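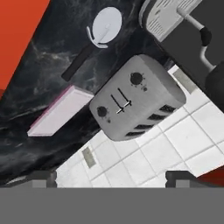
The case for a minimum kitchen

Published Jul 12, 2022

Housing policy in this country has long measured a home by its bedrooms. Grants are awarded by the bedroom, rents are set by the bedroom, and waiting lists are sorted by the bedroom. The kitchen, where a household spends a large part of its waking day, is left to whatever space remains once the other rooms have been drawn. It is the view of this association that the practice should end, and that a minimum standard for kitchens should be written into the new tenancy code before it is adopted.

The draft code published in April runs to more than 500 clauses. Kitchens are dealt with in two of them. The first requires a sink with hot and cold water. The second requires "adequate provision for the preparation of food", and leaves the word adequate to the landlord. An inspector faced with a cooker wedged beside a door has no firm ground on which to object.

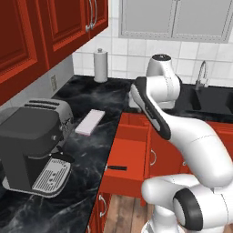 Kitchen with a black marble worktop and tiled splashback. Computer rendering.

Our members know the result. At the Zumberg estate, which has 821 homes, the smaller flats were let with so little worktop that tenants took to chopping vegetables on the lid of the washing machine. Complaints to the managing agent, Tresteo, were answered politely and closed. The agent had broken no rule. We do not hold it solely to blame, but a standard which permits such a layout is too weak to be called a standard.

Storage deserves equal attention. A family that cannot keep dry goods at home must shop more often and in smaller amounts, and pays more for doing so. 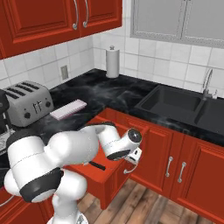
It also loses the means to cook in quantity, and older tenants feel this most in winter, when a trip to the shops may be put off for days. These costs do not appear in any rent account. They are borne all the same, and mostly by people on low incomes.

We therefore ask for a fixed length of clear worktop in every let home, enclosed storage in proportion to the number of residents, and a safe distance between the cooker and any door. Homes already let should be given 6 years to comply. Landlords have warned that the expense will be passed on in rents. The code already allows improvement costs to be spread over the life of the fittings, and we see no reason to treat kitchens differently from boilers or windows.

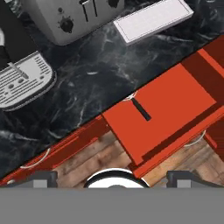

Bláthnaid Brennan, in a response to an earlier version of this paper, argued that a fixed length of worktop would be unworkable in converted houses, where chimney breasts and sloping ceilings leave little choice, and that landlords might withdraw such flats altogether. The point is a fair one. We would accept an exemption for those buildings, granted flat by flat after an inspection and recorded in the tenancy agreement, so that anyone viewing the home may read it before signing.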